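Baking from "The Lockyer Table" – who's in?

merrick_k
25 August 2019
I've had this book for 10 days and I'm completely smitten! Everything starts from scratch – the stocks, the flatbreads, even the mustard. So far I've made the onion tart (twice) and the plum pickle, and my kids ate the pickle straight out of the jar. Has anyone tried the rye loaf on page 33?

bevkereama
Yes! Gorgeous crust, but I gave it an extra hour to rise. My kitchen is chilly and the timings seem written for somewhere a lot warmer. Do try the walnut soup too, it's my favorite thing in there.

zfriesen
I'll be the grump. The tart is great, but the salt in the plum pickle is way too much. I cut it to 2 teaspoons the next time and liked it far better.

merrick_k
Really? I thought the salt was perfect with cheese! Maybe we're using different salt, mine is the big flaky kind. Bev, the soup is happening tonight. 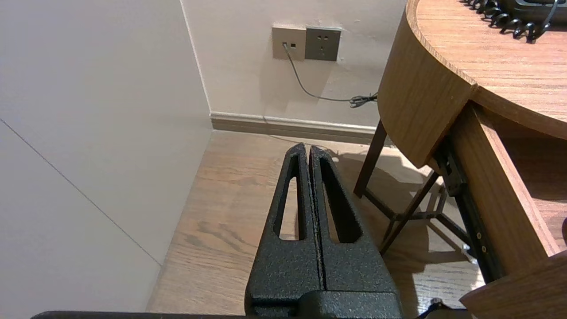
Wood floor, warm light

bevkereama
Flaky would explain it, a spoonful weighs much less than fine salt. I do wish the book gave weights for everything.

zfriesen
OK, fair, mine was fine table salt. Still think a cookbook should say which one. The index is a mess as well – try finding the dumplings.

saulius_o
Dumplings are under "Sunday," believe it or not. I love this book and even I can't defend that. Bev, did you use light or dark rye?

bevkereama
Dark, and a little extra water.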